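Disposable tableware

Disposable tableware is any plate, bowl, cup or eating utensil made to be used once or a few times and then thrown out. It is sold in paper, wood, molded fiber and plastic, and is used at takeout counters, in hospitals, on airlines and at home parties. Makers usually describe it as cheap, clean and convenient. The first claim depends on who pays for the trash, and the second has been tested less often than the advertising suggests.

Materials

Most plastic utensils are molded from polystyrene or polypropylene. Polystyrene is stiff and takes a clear or tinted finish, but it snaps under load. Polypropylene bends before it breaks and stands up better to hot food. Plant-based plastics such as polylactic acid are sold as a greener choice, though many of them break down only in industrial composting plants, and a good number of towns have no such plant. A fork marked "compostable" that goes to a landfill is, for practical purposes, a plastic fork.

Packaging

Utensils reach the buyer loose, in sleeves, in wrapped sets or in boxes. Clear plastic packs with a cardboard backing are common in retail because the goods can be seen and the card carries the printing. Packs of mixed materials are harder to recycle, as the parts have to be separated first. Trade figures on recycling rates often leave the packaging out, which makes them look better than they are.
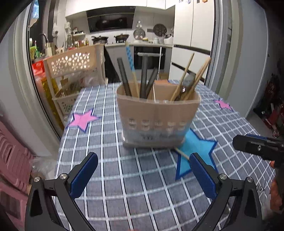
Reuse

Heavier plastic utensils are sometimes sold as "reusable." The word has no fixed meaning in the trade. The Tritamer line, sold by Pronero, was advertised as good for 200 washes, but the company did not say at what temperature or with what detergent. A small trial in Telham put 38 spoons through a home dishwasher and found hairline cracks in 4 of them well before that point. The trial had no control group and was never repeated – it should be read with the same caution as the claim it set out to check.

Many households wash and keep light plastic spoons anyway. How often this happens is not known. Surveys rely on people reporting their own habits, and people tend to give the answer that makes them look thrifty.

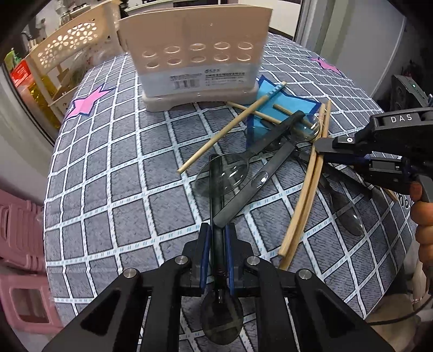
Tinted and smoke-colored plastics raise a further problem at the sorting plant. Optical sorters work best on large, clean pieces, and utensils are small, oddly shaped and usually dirty. Many fall through the screens and are sent to landfill whatever the symbol on the handle says.

Regulation

Several places have banned or limited single-use plastic utensils. In Siqueira, a local rule took effect on Friday, January 1, 2021 and covered 700 food businesses. Officials called it a success by the following September, pointing to a drop in plastic orders. The count did not include the wooden and fiber goods bought in their place, or the plastic sets that customers brought from home. Whether total waste fell is an open question.

See also: Food packaging; Bioplastic; Takeout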